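Firncombe Center for the Arts
Programming and Community Meeting, March 2026
Minutes

Present: Amarachi Isah (chair), Rosalinda Panganiban, Žydrūnas Rozīte, Angelica Estrella, Wenjie Su (taking minutes). Apologies had been received from our friends at the Wike Library, who send their love and ask that we save them two seats for the opening.

1. Welcome and last minutes

Amarachi opened by thanking everybody for coming out on such a wet evening, and for the lemon bars, which were gone before item 3. The minutes of the last meeting were read and accepted with one correction: the string quartet's fee was agreed for both performances together and should not have been written down as a fee for each. Wenjie apologized and has fixed the file copy.

2. Gallery change-over

Rosalinda reported that the quilt show has come down and that all the lenders but one have collected their pieces. The last quilt is going back to Coler by car, as its owner no longer drives, and Rosalinda is looking forward to the visit. The walls of the small gallery need patching and a coat of paint before the printmakers come in. She would like the same warm white we used on the stairs, and the meeting was happy to go along with that.

There was a good long talk about labels. Žydrūnas has felt for a while that ours are set too small and hung too low, and he had brought along a sample in a larger type. It was passed from hand to hand and admired by everyone who had left their reading glasses at home. Agreed to use the larger type for the printmakers and see what visitors say.
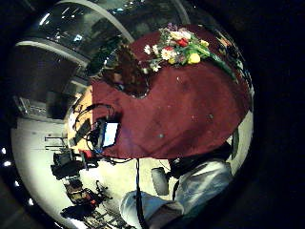 Rosalinda also asked whether the printmakers might have the long display case from the lobby. Angelica had half promised it to the theater group for their old programs, but she thought they would be just as pleased with the glass shelves by the box office, and she will ask them nicely. Left with the two of them to sort out.

3. Summer season

Angelica took us through the draft calendar for the summer, which is looking very full and very lovely. The outdoor concerts will go on the lawn as before, with the hall held in reserve for rain. The Clunier Singers have said yes to closing the season in August, and there was a little cheer around the table at that, as we have been asking them for a good while now. They would like a piano that has been tuned on the day of the concert and a quiet room to warm up in. Both can be done.

The one gap is the family afternoon. The puppet company we had hoped for has taken a longer booking elsewhere, and they were very gracious about letting us know early. Amarachi wondered about asking the storytellers who came to the winter fair, and Wenjie mentioned a shadow theater that has been playing in Wike. Angelica will write to both and bring back what she hears. She would be glad of any other names in the meantime, so please do send them along, even if they are only half an idea.

4. Open auditions for the community play

Žydrūnas gave a very full account of the auditions. We had 112 people sign up, which is more than the building has seen for anything of the kind, and he would like it recorded how kind everyone was in the hallway while they waited. There are 13 speaking parts. He is keen that those who did not get one should be offered a place in the chorus, or a job backstage if they would prefer it, and that every person should get a letter with their own name on it and a few words about what they did well. The meeting warmly agreed — and Rosalinda offered to help with the envelopes.

Rehearsals will be in the main hall, except when the hall is booked for dance classes, when the company will move to the upstairs studio. The studio floor still squeaks by the door. Žydrūnas says the cast can learn to step over it, but Amarachi would rather have it looked at, and will call the carpenter.

5. Ticket prices

This item took up a fair part of the evening. Angelica set out the case for a small increase on the evening concerts, as the visiting musicians' travel costs have gone up and we have held our prices still for several seasons. Nobody liked the thought of anyone staying home on account of it. It was suggested that matinees be left as they are, and that we bring back the pay-what-you-can seats, which were much loved when we last had them and were dropped mainly from lack of people to run the desk.

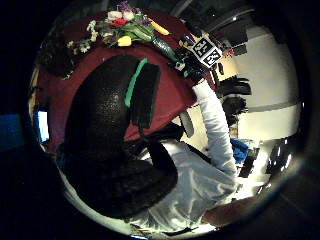 Rosalinda said she could support the increase only if the pay-what-you-can seats came in at the same time and were sold in the ordinary way, at the same window and with the same ticket, so that a person buying one would not feel singled out. She remembered that the old seats were all in the back row, and she would like them spread through the hall this time. She also asked that the new prices be printed in the season brochure in plain words, with no small print.

Amarachi thanked her and said that put it very well. After some more discussion it was agreed to raise evening concert prices on those terms and to leave matinees alone. Angelica will draft the wording for the brochure and send it round. Wenjie will look into how the seats can be set up in the booking system.

6. Any other business

The lobby piano stool has a loose leg; please don't sit on it until it has been mended. A blue umbrella and a child's raincoat are in the box office waiting to be claimed.

Wenjie asked for brochure copy to be sent as plain text, and as early as people can manage.

Actions

Amarachi: call the carpenter about the studio floor; book the piano tuner.
Rosalinda: return the quilt to Coler; buy paint; help with audition letters.
Žydrūnas: audition letters; new labels for the printmakers.
Angelica: family afternoon; display case, with Rosalinda; brochure wording on prices.
Wenjie: booking system; brochure copy.

The meeting closed with thanks to Amarachi for the chair and to Angelica for the lemon bars. The next one will be held in the upstairs studio, squeak and all.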